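We use cookies to keep this site working. Accept | Manage settings

Search tips... Go

Workshop tips: keeping the table honest when you test a grasping method

Jul 11, 2020
By Widad Majali

Many readers wrote to me after the last page and asked how we got our result with kitchen objects, and how to repeat it at home or in a small workshop. The method itself is simple. We recorded 200 demonstrations by hand, trained the Trinau policy on them, and then ran 300 trials with positions it had not met before. The table takes more care than the computer, so my tips are mostly for the table.

Choose a plain top in one colour. White is good for seeing the edges of a bowl, but it also shows every scuff. Do not polish the scuffs away in the middle of a series. We did this once, and the runs before and after could not be compared any more. Clean at the start, then leave it.

Fix your lamp before you fix anything else. A glossy bowl gives small bright reflections, and when the lamp moves, they move also. I put tape on the floor at the three feet of the lamp stand - cheap, and it saved us a whole afternoon.

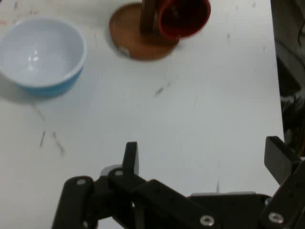 For mugs, record the handle side and the opening side as two different cases. My colleague Loubna Radwan first put them together in one table, and the average looked very fine, but it was hiding that one case was good and the other was poor. When we separated them, we could see where more demonstrations were needed.

A wrist camera sees only a part of the work surface, and this part changes with each movement. Check the picture at the start position, and again when the fingers are low. If the object leaves the view too early, begin from a little higher.

Write down the failures in ordinary words. "Touched the rim and slid" is more useful to me than a code number. Mỹ Hoàng keeps a paper notebook beside the keyboard for this, and we copy it to the computer in the evening.

About training time: we stopped at 2000 steps. Longer training gave a lower error on the recordings and no better grasping on the table, so please do not judge by the curve alone.

Last thing, wash the dishes with mild soap and dry them well before a new series. Grease on a rim changes the friction, and then you are measuring your dinner.

Related tips
- Storing gripper pads over the winter
- Which tape leaves no glue on a painted bench
- Illik and Veneser: two ways to label a failed grasp
- Cable clips for a small work table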